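What is cholera?

Cholera is an illness of the stomach and gut. It comes from a germ that lives in dirty water. Last year in Sarnum, 47 people got it from one well. 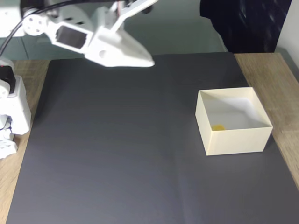
The germ is very small, so you cannot see it in a glass. Even the blunt point of the white gripper is like a mountain next to it! A sick person loses much water and needs a drink with salt and sugar - and a doctor, quickly.

To stay safe, wash your hands with soap and drink only clean or boiled water.

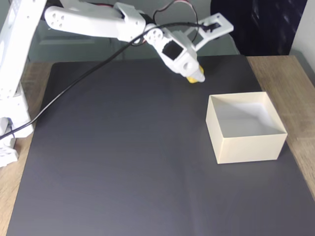
White robotic arm above a dark gray mat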